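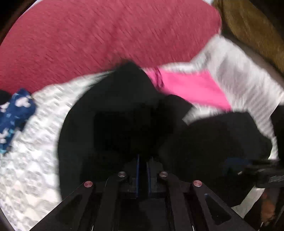
2. Data collection

2.1 Equipment

All demonstrations were recorded with hand-held grippers. Each has two parallel fingers driven by a trigger in a pistol-style handle, and a wide-angle camera mounted behind the fingers. The operator moves the gripper through the task by hand. The camera pose is recovered afterwards from the video by visual tracking, and the finger opening is measured from the same video. No robot is needed at this stage.

The wide lens was kept from the earlier Omis project. It keeps nearby cloth and some of the background in view together, which the tracker depends on. The cost is strong distortion near the rim, so the outer part of each image was masked before training but left in place for tracking.

2.2 Task

The task is to pick one garment from a mixed pile and move it to a clear part of the work surface. Folding was left out of this stage. Items were towels, shirts and other household laundry in plain and printed fabrics, and were not sorted by colour or weight before a session.

A demonstration starts with the fingers open above the pile and ends when the garment has been released. The operator chose which garment to take. We recorded 200 demonstrations, and 8 of these were dropped before processing because the recording stopped early.

2.3 Blur labelling

In the first batch the tracker lost its position most often during the fast sweep between the pile and the release point. We suspected motion blur, but the tracker's own confidence value did not separate blurred images from images that were sharp but had little texture. A black garment close to the lens gives a low feature count even when the gripper is still.

We therefore labelled blur separately. The variance of the Laplacian was computed inside the unmasked circle, leaving out the fixed region covered by the gripper body. Leaving out the gripper matters. It does not move relative to the camera, so its screw heads and edges stay sharp while everything behind them is smeared, and with the gripper included the score stayed high during sweeps that were plainly unusable. 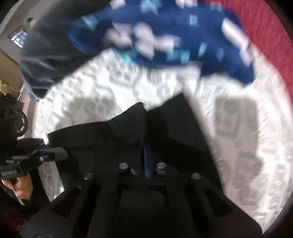
The threshold was set by hand on a small group of recordings and then held fixed. Stanisława Laskowska and I labelled the same group independently as usable or not usable. Where we disagreed, the image was treated as not usable. Most disagreements concerned small repeating patterns, where moderate blur turns the print into an even grey streak and it is hard to say how much detail is left.

3. Results

3.1 Tracking loss

Of the demonstrations processed, 62 contained at least one tracking loss. In 46 of those the loss began inside a run of images labelled as blurred. The remaining 16 began in images we had labelled as sharp. On review, these mostly showed a single dark fabric filling the view during the approach to the grasp.

The two cases need different handling. Short blurred runs can be bridged with the inertial data, provided the tracker finds its position again on the far side. Losses near the grasp cannot be bridged safely, as a small position error there moves the fingers off the edge of the cloth. Demonstrations of the second kind were removed from the training set.

3.2 Effect of operator speed

After the first batch the operators were asked to slow down during the transfer and to pause briefly before closing the fingers. Blurred runs became shorter. The pause also gave the policy a clearer change between approach and grasp, although it was added only for the tracker.

One side effect should be noted. A policy trained only on the slower demonstrations copied the pause and sometimes stayed in it, with the fingers open over the pile. Mixing both batches reduced this. We did not test different mixing ratios.

3.3 Limits

The blur threshold depends on the exposure setting and on the room light. It was not checked in a second room and should be set again if either changes. The labels also say nothing about which part of the image is blurred. A score computed in sectors would probably serve better when the gripper rotates about its own axis, where the centre stays fairly sharp and the outer cloth does not.

Czesław Kaczmarczyk has suggested a shorter exposure with added lighting. This was not possible with the lamps we had, and is listed under further work in section 5.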